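Andri Pichler
Thread, 1/17

My sister asked me at dinner if a robot can clear the table yet. I work in a small hotel kitchen and I read a lot about this in the evenings, so she thought I would say yes or no. I could not. I will try to write down what I think, in small pieces. English is my third language, please be patient.

2/17

First, what we already have. The dishwasher is a robot, if we are fair. It does one chore from the start to the end and it does not need me to watch. We have had ours for many years and I never heard anybody call it a miracle. The floor robot in the corridor is the same. It gets caught on the curtain cord and then it waits for me.

3/17

These machines have one thing in common. The work was changed to suit them. The plates stand in a rack. The chairs are put up before the floor is cleaned. A person prepares the room and the machine finishes the job.

4/17

So my question is a narrow one. Can a machine go to a table as people left it and put it in order? With the napkin on the bread, the fork under the napkin, and a glass too near to the corner.

5/17

I asked Brigitta Aigner, who was my teacher at the catering school and is much stricter than me. She gave me a test which I like very much. She says: do not show me the machine lifting a cup. Cups are easy. Show me the machine lifting what is left when the cups have gone.

6/17

What is left is flat and thin. A teaspoon. A toothpick. A lemon slice which sticks to the plate. A paper sleeve from a straw. In my work this is half of the clearing, and most of the annoyance.

7/17

I tried to notice how I do it myself. For a thin thing on a flat surface I do not close my fingers from above. I push it with one finger until it meets the rim, then it tips up a little and I have it. Or I use the fingernail. I had never thought about this before February, and I have done it all my working life.

8/17

A gripper with two fingers has no nail. It must come down very exactly, touch the tray but not press on it, and close on something thinner than a pencil. If it comes too low, it pushes the whole tray. If it stays too high, it closes on air.

9/17

And the direction matters. If a stick lies along the line between the two fingers, closing them will only pinch its ends or let it slide away. The machine has to turn its wrist first. I turn mine without knowing it.

10/17

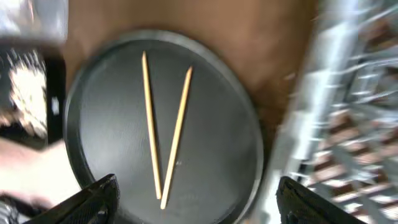
Two thin sticks on a round black tray, with their lower tips between the gripper fingers.

11/17

Look at the lower ends, how close they are. They nearly touch. A wide grip down there could take both sticks, or take one and push the other. Further up the V there is more room between them. I would go for the left one first, high up. Brigitta would simply tilt the tray over the bin, and she is probably right.

12/17

That is a serious point also. Many chores have a lazy solution which every waiter knows. I would be more impressed by a machine that tilts the tray than by one that picks perfectly.

13/17

In my own notes I wrote down 31 small tasks from one breakfast service. I marked those which I would give to a machine today, without me standing beside it. I marked 2. Both of them were washing.

14/17

Speed is less important than people believe. If it needs until midnight to clear the breakfast room, I do not mind, I am asleep. I mind if I must come down at six and find one spoon on the floor and the machine waiting beside it.

15/17

Somebody will write to me that it works in 53 attempts out of 100 and next year it will be better. I believe the second part. But a cleared table with a stick still on it is not a cleared table, and the guest sees only the stick.

16/17

So my answer to my sister: for plates and cups, nearly, if the room is kind. For the small flat things, not yet in my dining room. Ask me again when it can do the lemon slice.

17/17

If you work with such machines and I have misunderstood something about the wrist or the fingers, please correct me, I will read all replies after the evening shift. And if you are a waiter, tell me which thing on the table you hate most to pick up. Mine is the wet paper sleeve.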